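4. The shared room as a setting for "screen time"

4.1 What the measure leaves out

Most of the studies we reviewed in Section 2 treat a screen as something a child is either watching or not watching. A parent fills in a diary, or a logging device notes that the display is on, and the hours are added up. We used both methods at the two Hillberg sites and we do not think much of either. The diaries were filled in late, often in one sitting at the end of the week. The device logs were accurate to the minute and told us only when the power was on.

The trouble begins with the word "exposure." Breltbridge's home activity index, which several local programs still use, gives the same weight to an hour spent sitting in front of a screen as to an hour spent in a room where one happens to be lit. Its defenders say the two can be separated later by asking the adult who was present. In our interviews the adult who was present had usually been doing something else. Marilou Ocampo, who conducted most of the interviews in the first round, noted that respondents gave confident answers about what a child had watched and much weaker ones about where in the room the child had been. We take the second kind of answer more seriously, weak as it is.

There is also a question of furniture. The guidance that comes with the index tells the coder to imagine a sofa or a row of seats facing the screen, and to judge attention by whether the child is in one of them. This may suit some living rooms. It does not suit the rooms we studied, where chairs are moved to wherever an adult needs one, and where children use the floor for nearly everything. A coder who looks first at the chairs will look in the wrong place.

4.2 The floor and the chairs

Figure 3 is the case we return to most often in this section. It comes from the shared room at the first Hillberg site, a ground-level space used by several households through the day, and it was one of the stills on which our coders disagreed.
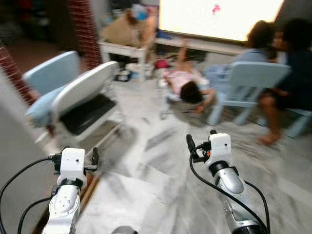 Figure 3. Shared room, first Hillberg site. A small child lies on the floor with one arm raised; an adult in a blue cap is seated behind a small white table; a large screen is lit at upper right; two light-colored chairs stand at left.

Alfredo Manalo coded the still as "screen on, child present," which under the rules of the index makes it exposure. Tatu Rweyemamu, working separately, coded it as floor play with a screen in the background. Neither coder broke a rule. The index allows both readings, and the score for the interval depends on which is chosen. We find it hard to see how a measure can be called reliable when two careful people, following the same printed sheet, can put one moment at opposite ends of the scale.

What can be said from the still itself is modest. The screen is large and bright, with a small pink figure on it. The child is lying down in the middle of the room, dark hair toward the viewer, and there is a small red object nearby. It is tempting to call the object a toy and the raised arm a game, and our second coder did so. We have since removed "play" from the record for this interval and replaced it with "lying, arm raised." The blur in the still would be reason enough for caution, but we would make the same change with a sharper one. An arm in the air at a single instant could belong to a stretch, a game, a complaint or a request to be picked up. Readers who have spent time with small children will have their own guess. A guess is what it would be.

The adult raises a different problem. The index has a box for "supervising adult," and both coders ticked it. Someone is seated in the same room, so in a loose sense the box is correct. Whether that person was minding the child, resting, working at the table or waiting for somebody else is beyond what the still can show. In a room shared among households, the nearest adult may have no connection to the nearest child at all. The box was designed for a home with one or two parents in it, and it has been carried over into places like this without much thought.

Then there are the chairs. Each of the two at the left has its backrest and its seat, one of them with a black seat panel, and under the index guidance they would be recorded as available seating. They add to the score for "arranged viewing space." We could not find any ground for calling them arranged. Chairs in this room were carried about all day, and their position at one moment says little about what anyone meant by it. When Amado Sarmiento asked regular users of the room where the chairs belonged, he was given several answers, two of which were the doorway.

4.3 Clutter

A second item in the index asks the coder to rate the room from "ordered" to "disordered," on the theory that disorder and passive viewing go together. The theory rests on a small number of studies, mostly of single-family homes, and we were not persuaded by it before we began. We are less persuaded now.

The room in Figure 3 would be rated toward the disordered end by almost anyone. It is cluttered in the background, around the dark shelving, and there are things on the floor below the low white ledge under the screen. But a shared room has storage needs that a private one does not. Things are left out because the next household will want them, or because no one is sure whose they are, or because the shelves are full. We have no way to tell these cases apart by looking, and the index offers none. It asks for one number.

Halvard Nordin has suggested to us that the item could be saved by limiting it to the part of the floor a child can use. This is a sensible idea and we tried it. In Figure 3 there is a stretch of light gray floor in the center, and a child is lying in the middle of the room, so the revised item gives a fairly good rating where the original gives a poor one. That a small change of wording can move the same room so far does not increase our trust in either version.

4.4 How much a still can carry

It may be objected that we are asking too much of still images, and that the index was meant to be scored over a full visit. The objection is fair, up to a point. Over the length of a visit, a coder does see whether a child gets up, whether an adult comes over, whether anyone looks at the screen. In practice, though, the programs that use the index in the Clurnstead district score it from samples, one every 10 minutes, and they do so for reasons of cost that are not going to go away. The samples are the data. If a sample cannot support the judgment the form asks for, adding up a great many of them will not help - it will only hide the problem behind a larger total.

The scale of the effort should be kept in mind here. A total of 2000 samples sounds like a strong foundation for a claim about how children spend their afternoons. Our concern is that an unknown share of them are like Figure 3, in which a screen is on, a child is in the room, and the link between the two is supplied by the form.

We do not claim that screens in shared rooms are harmless, and nothing in our material would let us say so. It is possible that a large bright display pulls at the attention of a child on the floor in ways that neither a diary nor a still would catch. Gatchalian's argument that background screens shorten bouts of play may well be right. It has not been tested in rooms of this kind, and the index, as written, is not able to test it.

For the rest of this paper we therefore report three things separately: whether a screen was lit, where the child was, and what the child's posture was. We make no attempt to combine them. "Attention" is recorded only when both coders, working apart, marked the child's face as turned toward the screen, and an interval in which the face cannot be seen is entered as unknown. This leaves us with more unknowns than reviewers of an earlier draft were happy with. Those reviewers asked whether the missing intervals might be filled in from the diaries. Given what we have said about the diaries in 4.1, we declined, and the unknowns appear in the tables of Section 5 as they were coded.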